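The Iltmont Sample Sale Is Back!

It has been a long wait since March of last year, but the racks are finally rolling out again at Gutisow Hall, and we could not be more excited! Grokari is bringing its linen wrap dresses (yes, the ones with the deep pockets), and Ondrejka has promised two full rails of cropped jackets from the spring line - all cut and sewn right in town.

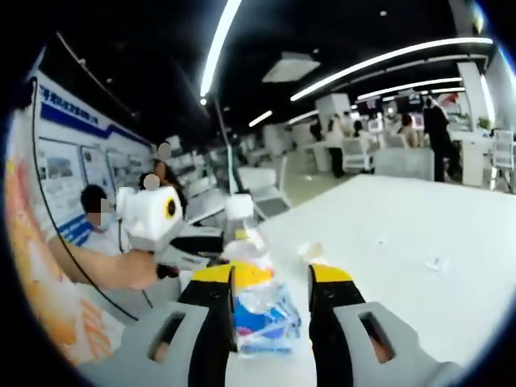

Can you try things on before you buy? Fitting rooms are at the back of the hall, seven of them this time, with mirrors in each.

Doors open at 9 and early birds get first pick of the 63 one-off runway pieces. Bring a tote!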